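Against the Folded Pile: The Case for the Perforated Basket

The usual household advice is that clean laundry should be folded as soon as it is dry. I have followed that advice for most of my adult life and have come to think it is wrong for at least half of what passes through a wash. My position is narrow. Trousers worn for work should be folded. Soft, wide garments worn at home should go into an open basket and stay there until needed.

The argument rests on where the time goes. A pair of long trousers with a button waistband takes up most of a small table before it takes up any room in a drawer. The legs must be laid one over the other, the waistband squared, the creases pressed out by hand. The fold itself is quick. The clearing of the surface, the laying out and the correcting of the first attempt account for the rest.

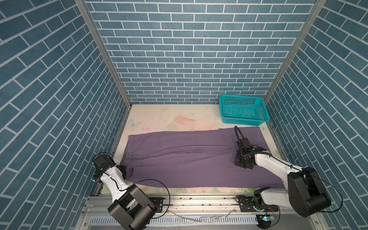
1. The surface

Folding needs a flat area longer than the longest garment. Few homes have one that is free at the right moment. A bed is too soft to hold a straight edge, and a kitchen worktop has to be wiped first. A table with a printed mat is a fair compromise, as the cloth does not slide as it does on varnish, though the mat must be kept clean or it hands its dirt to the washing.

Yevhen Tkachenko, with whom I shared a flat in Durkby, held that the surface should be cleared once and the whole load folded in a single session. He did so every week at nine in the evening. I accept that this is efficient per garment. It is still an evening, and the gain is a drawer of lounge trousers that look the same after ten minutes of sitting down whether they were folded or not.

2. The container

If the basket is to be a place of storage and no longer merely a means of transport, its construction matters more than its looks. I would set out the requirements as follows.

The walls should be perforated. A solid tub holds whatever damp is left in the seams, and the bottom layer comes out smelling of it.

The floor should be perforated as well. This is the point most often missed. Many baskets have open sides and a closed base, so the cloth at the bottom is pressed against a sealed sheet. Slots in the base do little if the basket stands flush on the floor, so raise it on two battens or a shelf of wire.

A solid band through the middle of a slotted floor is acceptable. It loses a little airflow and I would expect it to add some stiffness, and a floor that sags will eventually split at the slots.
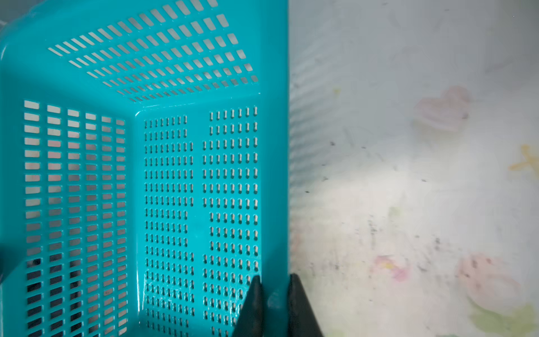

3. The material

Wicker catches on knitted fabric. Coated wire leaves marks on anything heavy. Moulded plastic with a rounded rim does neither, and it can be rinsed in the bath. I have used one from Brumik since the move from Ploltov, with a capacity of 66 litres, and my only complaint is the size. A large basket invites a second load on top of the first, and the lower layer is then out of reach for a fortnight. Half the volume would have been better.

4. The objection from creasing

The standard objection is that a heap creases. It does. The question is which fabrics show it. A ribbed cloth in a mid tone conceals a great deal, because the eye already has lines to follow. A plain cotton shirt conceals nothing and should be on a hanger. I kept a record one June of 26 garments stored loose, and the only ones I went on to iron were shirts, which should not have been in the basket to begin with.

Depth is the other variable. Creases set under weight, and a shallow heap weighs little. Drop the garment in, let it settle, and do not press it down to make room.

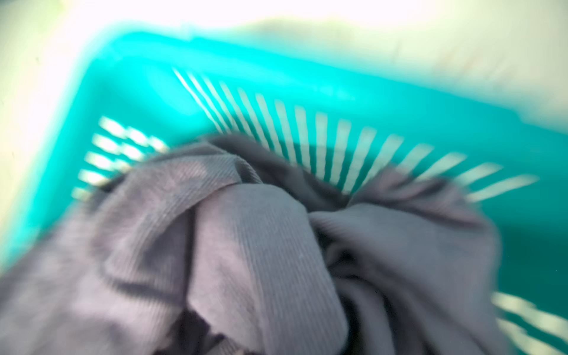 5. Where folding remains correct

I do not propose that drawers be emptied. Bed linen has to be folded to fit a shelf. Towels stack better than they heap. Anything stored from one season to the next should be folded and covered — an open basket collects dust, and slots admit it from the sides too.

My sister in Beaulieu folds everything, including dusters, and finds it restful. That is a sound reason to do it. It is a preference, however, and household manuals present it as a standard of upkeep, with the loose heap treated as a job left unfinished. For clothes that will be worn again within the week, I regard the job as finished when the garment is clean, dry and in the basket.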